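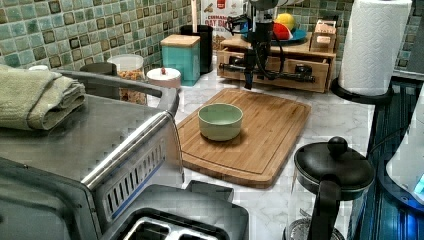 Home Products Service Contact

Plelley Primis Counter Arm
2 min read

The Primis is a kitchen arm for staff break rooms and small office pantries. It handles bowls, plates and cups on a standard counter and works beside the toaster and coffee maker you already have.

Bahrami, a payroll office with 20 people, put one in last December. Before that, kitchen duty went by a rota, and whoever had it lost the end of their lunch. The rota is gone. Staff still load the bread, make the coffee and wipe down — the arm sets out bowls before 12 and clears them afterward.

Yichen Wan, the office manager there, spends 13 minutes a week on it, mostly checking the gripper pads. She also had to ask people to keep bowls on the board. "Some took a while to get used to it. Two still prefer to put their own bowl away, and that's fine."

Supplied with: arm, mount, 2 sets of gripper pads, wall switch.
Not for use with knives or hot pans.
Training: one morning on site, for everyone who uses the kitchen.
Fitting and repairs by Grevance.

Contact | © Plelley | Back to top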